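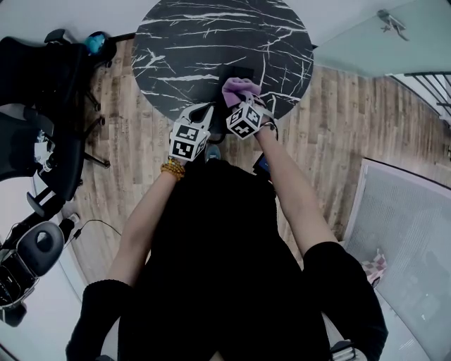 The round table, black with white veining, with a pink-lilac cloth held against its edge.

Rallari Sirkow round table – my review after one winter
March 22, 2024

I bought this table in December from the Cilby shop, after I was searching a long time for something round. Our old one was square and everybody hit the corners. The price was 738 with delivery, and the two men carried it up without complaining.

The assembly took me some 10 minutes. There are five screws and the key is in the box, but the instructions show the legs of the other model, the Tamayo, so I had to guess a little.

What I like: it stands very steady, also on our old floor, and four persons can eat at it comfortably. What I like less: on a black top you see every crumb and every finger. I wipe it two times a day, with the light one I had before it was once. Lemon juice I would remove quickly – I have one dull spot already.

The shop answered my email about the instructions after two days and sent the correct page.

I give 4 stars from 5.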